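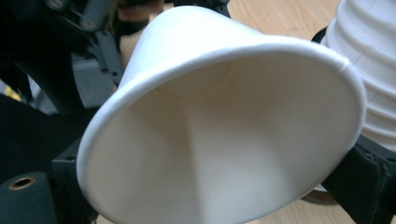
Paper cups as seed starters: bottoms staying soggy, tops drying out

Posted in Growing Indoors > Seeds and Seedlings
1 March 2020

sutholm_plot

I start tomatoes and peppers in 7 oz paper hot drink cups. The cups are filled to 1/2 inch below the rim with Rimix seed compost, no additives. Each cup has one drain hole in the center of the base, made with a pencil. They sit in a solid tray on a shelf over a heat mat set to 77 F. Lights are on 14 hours a day.

Problem: the top half inch of mix dries to a crust by the second day, while the bottom third stays saturated. I water from above with a spray bottle when the surface looks pale. Germination was fine for the tomatoes. Four of the pepper seedlings have fallen over at the soil line, and there is gray fuzz on the outside of several cups near the base.

Is the cup the problem or the mix? I would like to keep using paper because I have a full sleeve of them left. I had also assumed I could plant the whole cup in the ground and let it rot.

3 replies

Drainhole

Both, but mostly the hole. A single center hole in a paper cup does very little. On most cups the base panel is set up a little from the bottom edge, so the side wall forms a skirt underneath. When the cup stands on a flat tray, that skirt seals against the tray and the space under the base holds water and no air. Your center hole drains into that space and stops.

What to change:

Make four holes in the side wall, just above the base panel, evenly spaced. Use an awl or a hot nail, 3/16 inch. Keep off the side seam. The paper is doubled there and tends to split along the glue line once it is wet.

Leave the center hole as it is.

Stand the cups on something open, such as a cut piece of egg crate light panel or a wire cooling rack, inside the tray.

Stop spraying the surface. Spraying wets the top quarter inch and evaporates under the lights. Pour half an inch of water into the tray, leave it 20 minutes, then pour off what remains. Do this when the cup feels light, not when the surface changes color. Weigh one cup just after watering and again when the mix is dry an inch down. You will then have two numbers to work between.

The seedlings that fell over have damping off. They will not recover. Take those cups out of the tray and throw away the mix. Turn the heat mat off for anything that has already come up. Peppers want the heat to germinate but not much after that, and warm wet mix is what the fungus likes.

On planting the cup: don't. Hot drink cups are normally lined with plastic film on the inside. The paper will go, eventually, but the lining stays and the roots circle inside it. Slit the cup down one side, peel it off, and plant the root ball.

azar_allotments

just use plastic pots, you can wash them. I have had the same ones 11 years. never got on with paper anything

ktm_north

Agree with most of what Drainhole wrote. Two additions.

Rimix is fine textured and packs down if you fill the cup in one go and press it. Cut it with perlite, three parts mix to one part perlite by volume, and tap the cup on the bench to settle it. I do the same with the Drondent fine grade and it behaves better in anything deeper than three inches.

The gray fuzz on the outside is ordinary mold feeding on the wet paper. It isn't the same thing as what killed the peppers, but it means the outer wall never gets a chance to dry. Space the cups a finger's width apart and run a small fan on low across the shelf. Mine cleared up within a week.

sutholm_plot

Made the side holes this afternoon and put the tray on a rack. A surprising amount of water came out of the first few. Heat mat is off for the tomatoes. I will get perlite before I sow the next batch.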